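Gallery: Prints and Frames
Page added 05/12/2022

Home > Galleries > Prints and Frames

This gallery covers the framing of the animal prints for the Clelell corridor. The order was for 127 prints, all in plain wooden frames, to be hung on the ground and first floors. Most of the prints came from the Drerkum set, which has big cats, owls, deer and a few sea birds. They are photographic prints with a white border all round. Clelell wanted the border left showing, so no window mounts were cut for this job.

The prints were delivered flat in boxes with tissue between them. We kept them in the boxes until they were needed. A print left out in a workroom picks up dust quickly, and on the darker pictures every speck shows once the glazing is on.

The frames came from Priedītis. They are a simple square section in pale wood with no stain, sealed with a clear wax. We had used the same section for a school order and were happy with how the corners held. A few in the first delivery had a slightly open mitre and were sent back. The replacements arrived in November and were fine.

The table

The work was done on a table with a white marble-patterned top. It is a good surface for prints. It wipes clean, there is no grain to catch a corner on, and a piece of grit can be seen before anything is laid on it. The grey veining takes a little getting used to when you are looking for a hair or a thread, as some of the lines are very fine. We wipe it with a barely damp cloth first, then with a dry one, and give it a few minutes before the next print goes down.

Print, frame and backing are brought to the table together so that the sizes can be checked against each other before anything is opened up. It saves a good deal of walking back and forth to the shelves.

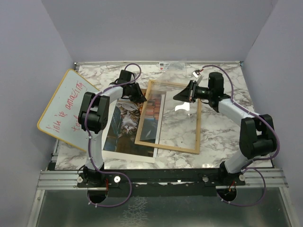
Tiger print and wooden frame on the marble-patterned table, with the small whiteboard at the left.

The tiger was one of the most popular pictures in the set and we framed several copies of it. The dark blue-green background looks well against pale wood. It does show finger marks more than the lighter prints do, so it was handled by the white border only. Cotton gloves are on the shelf for anyone who wants them. Clean, dry hands are also fine if you keep to the edges.

Laying a print down

Prints that have been boxed for a while tend to have a slight curl. With these it was mostly at the short ends. We laid them face up between two clean sheets of card overnight with a board on top. That was enough for nearly all of them. Five needed a second night.

The print is hinged at the top edge only, using two short tabs of paper tape. It should hang from the tabs and not be stuck down along the sides. Paper moves a little when the air changes, and a print that is fixed all the way round will ripple. We had this happen on an older job and had to take the lot apart again.

Before the glazing goes on, look at the print from a low angle with the light coming across it. Use a soft brush for loose dust. Do not blow on it.

Backing card

The backing for this order is brown card, bought from Panberg in large sheets and cut down as required. It is a packing supplier and not a framing one, and the card is not a conservation grade, so a sheet of acid-free paper goes between it and the print. For a corridor hang of this kind that is quite good enough. Anything with a value of its own would get a proper barrier board.

We cut the card slightly under the size of the rebate. A tight piece will go in with a push, but it bows in the middle and pushes the print up against the glazing. Two or three millimetres of play on each side is about right. The cut edges are rubbed down with a bone folder, as brown card sheds fibres and they get into everything.
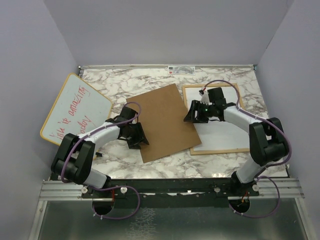
Cutting is best done in one go for the whole batch. We cut the backing for 28 frames at a time, stacked it by size, and wrote the size in pencil on the top piece. Offcuts long enough to make corner protectors were kept in a box under the bench. The rest went for recycling.

A sharp blade matters more than the make of knife. We changed blades far more often than we would for mount board, since this card dulls them quickly. Two light passes give a cleaner edge than one heavy one.

Closing up

The order of work for each frame was as follows.

Clean the glazing on both sides and lay it in the frame.
Check for dust again.
Lower the hinged print and its paper in together, face down.
Put the backing card in and hold it with flexible points, about a hand's width apart.
Turn the frame over and look at the front before taping.
Tape the back, fit the cord, add the felt pads at the bottom corners.

Turning it over before taping is the step most often missed. If there is a fibre behind the glazing it takes a minute to get out at that stage, and a good deal longer afterwards.

Packing and delivery

Finished frames were packed in pairs, face to face, with a sheet of foam between them and card protectors on the corners. They travelled upright. The label on each pair gave the floor and the wall it was meant for, which made unloading at Clelell much quicker than on previous jobs.

The total for frames, backing, tape and fittings came to £2,920, not counting the prints themselves or our time. Glazing was acrylic throughout because of the corridor being a busy one.

Spare frames from the order are held in the store in two sizes. If one on the wall gets damaged, note the floor and the subject of the picture and send that in with your message, and we will make up a replacement from stock. Reprints take longer, so please say if the print itself is marked.

More galleries: Mount Cutting | School Order | Hanging Rails | Repairs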